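Workshop Supply News: the Canico fume extractor is back in stock

Last updated: Tuesday, 3:40 p.m.

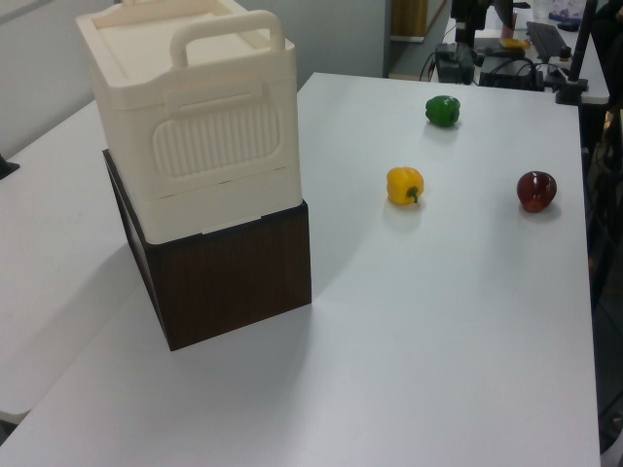

What is new in this version

The Canico bench fume extractor is again available from our Satby warehouse. Many customers asked for it in the spring, and we are sorry for the long wait. The new version has the same arm and the same foot switch as before, but the filter drawer now opens from the front. You can change the filter without moving the unit away from the wall.

The fan has 3 speeds. For normal hand soldering the lowest one is enough, if the nozzle stands close to the joint. Algirdas Hunt from our service department recommends the middle speed for work with a lot of flux – the highest is quite loud for a small room.

Filters

Carbon filters are sold in packs of 6. The older Sturumetti filters have the same size and also fit in the new drawer, so please use up what you have on the shelf. Pre-filters are washable, but must be fully dry before you put them back.

Orders and delivery

Orders placed in May ship within 14 days. Schools and repair shops which order filters in quantities of 50 or more can ask for a separate price. The Ševčík table clamp is not included with the extractor and must be ordered separately.

Shares: 6 | Comments: 3

Related items
Cleaning the tip of your soldering iron
Flux pens: which one for rework?
Table clamps and arm extensions
Changes in our return policy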